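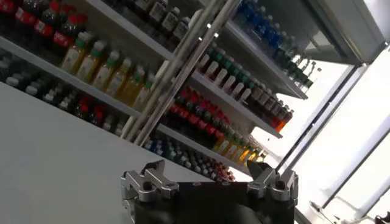 Admissions Adviser (Transfer and Returning Students), Flilham College

87 shares
5 comments

Posted 2023-04-16

Flilham College is looking for a full-time Admissions Adviser to join our small and very busy office on the Chisholm campus. The person we hire will look after transfer applicants and returning students, meaning anyone who started college somewhere (here or elsewhere), stopped for whatever reason, and would now like to finish. If you like people, can read a transcript without getting a headache, and don't mind answering the same question kindly for the tenth time in a morning, please read on. It's a long posting, but we would much prefer that you know what you're getting into.

A little about us

We are a two-year college with a friendly reputation and a complicated parking lot. Most of our students live nearby, and a good many of them work, have children, look after parents, or do all of that at once. Last fall we welcomed 1000 new students across our certificate and associate degree programs, and 165 of those came to us as transfers or returners. That group is growing faster than any other, and up to now it has been handled by whoever in the office had a free hour. We have decided it deserves a person of its own, and so this is a brand-new position.

The office sits on the ground floor of the Mestura Building, next to financial aid and across the hall from the testing center. You would report to Selamawit Bogale, our Director of Admissions, and share a work area with Tanner Fraser, who handles high school applicants, and Amber Catterall, who runs the front desk and knows where every form lives. Josée Landry in the registrar's office will be your closest partner outside the team, and you will talk to her most days about credits, catalogs, and what a course called "Special Topics" was really about.

What the job is like

From late winter until the end of summer it is mostly appointments. A typical one goes something like this: a person sits down with an unopened envelope from another college and says they probably don't have anything worth keeping. You open it together. You find the English course, the math course, the semester that went badly and the one before it that went well, and you sketch out what would carry over, what might, and what would have to be taken again. Then you talk about programs, costs, and deadlines, and you write it all down in plain language so they can take it home and show somebody. Some of these meetings last 20 minutes and some take most of the afternoon.

In between, there is email, a great deal of it. There are phone calls from parents (whom you often can't tell very much, owing to privacy rules, and whom you will need to be nice to anyway). There are application files waiting for one missing page. There are evening sessions at the public library and at a couple of the larger employers in the area, where you set up a table and talk to people coming off shift.

Fall is quieter. We use it to clean up our transfer guides, visit other colleges, and get ready for the spring applicants, whose deadline falls in November. It's also when most of us take our vacations, and you should too.

Your main duties

- Meet with transfer and returning applicants in person, by phone, and by video, and stay with them from first question through registration
- Do a first, unofficial review of transcripts and pass complete files to the registrar for the official one
- Keep applicant records in Curka, our admissions system, up to date and readable by someone who has never met the applicant
- Send reminders about missing documents, placement tests, and financial aid forms
- Help returning students find out about holds or old balances on their accounts and connect them with the right office
- Speak at information sessions, including two or three evenings a month in the busy season
- Write and update the transfer pages on our website, along with the handouts we give out at the front desk
- Cover the front desk when Amber is at lunch or away
- Help out at orientation and commencement, as everyone in the office does

Please don't worry if you have never used Curka. Hardly any of our past hires had, and Tanner gives a very patient introduction to it over your first two weeks. If you've used any kind of records system and remember to save your notes, you will be fine.

Who we're hoping to meet

We need someone with an associate degree or higher, or with equal experience in a school, college, library, workforce office, or similar place. You should be comfortable talking with people of all ages and backgrounds, and be able to write a clear and friendly email. You need to be careful with private information. You need to be organized enough that a file doesn't go missing between your desk and the next one - we have all lost one at some time or other, and we'd like to lose fewer.

It would be a real help if you:

- have worked in admissions, advising, or a registrar's office before
- speak a second language well enough to hold an appointment in it
- have read transcripts from outside the United States
- were a transfer or returning student yourself

That last one is not a requirement, but we do mean it. Selamawit went back to finish her degree after several years away, and she often says it taught her more about this work than any training did. If you have a gap or a detour in your own schooling, you don't need to hide it in your application. Tell us about it if you care to, and leave it out if you don't.

A driver's license is useful for the off-campus sessions, although we can usually arrange for you to ride along with a colleague if you don't drive.

Hours, pay, and benefits

This is a year-round, full-time position at 37.5 hours a week. The office is open from 8:30 to 5:00, and when you work an evening session you may come in late the next morning or bank the time for later. After your first three months you may work from home one day a week outside the busy season.

The position is on Grade 5 of the college's staff pay scale. The full scale is posted on the human resources page, and your starting step will depend on your experience. We'll tell you the exact figure before the second interview, so you won't have to sit through a whole process wondering.

Benefits include medical, dental, and vision coverage, a retirement plan with a college contribution, paid vacation and sick time, and the week between the winter holidays off with pay. Staff can take one course each semester free of charge, and your spouse or children can do the same after your first year. Several people in our office have finished degrees this way, a class at a time. Gregor Lennox, who used to sit at the desk you'd be taking over, finished his while working here and now teaches in our accounting program.

How to apply

Please send the following through the jobs page on the college website:

- a résumé
- a cover letter of one or two pages
- the names and contact details of two people who know your work

In your cover letter, we'd love for you to tell us about a time you explained something complicated to somebody who was worried about it. It does not have to come from a school setting. A bank, a clinic, a repair shop, or your own kitchen table will do just as well. We read every letter all the way through, and the ones that stay with us are usually the ones that sound like a person talking.

We don't need transcripts at this stage. If you're offered the position, we will ask for official copies of your highest degree, if you have one, and the offer will depend on a standard background check.

Applications will be reviewed as they come in, and the posting will stay open until we have filled the job. First interviews are by video and last half an hour. Second interviews are on campus and take up most of a morning, including a short practice appointment with Josée playing an applicant who has been to three colleges and brought paperwork from one of them. She enjoys it a little too much, but she is very fair. You'll also have coffee with the rest of the team, and time to ask us anything you want.

We answer everyone who applies, even when the answer is no. It can take us a couple of weeks in the thick of registration, so please bear with us.

Questions

If you're not sure whether you're a fit, or you need any kind of accommodation for the application or the interview, please get in touch before you rule yourself out. Amber can be reached at the admissions front desk during office hours and will either answer you on the spot or find the person who can. Selamawit is also glad to set up a short phone call with anyone who wants to hear more about the work - just leave your name, a number, and a good time to call.

Flilham College is an equal opportunity employer. We welcome applications from people of every background, and we especially encourage former students of the college to apply.

87 shares
5 comments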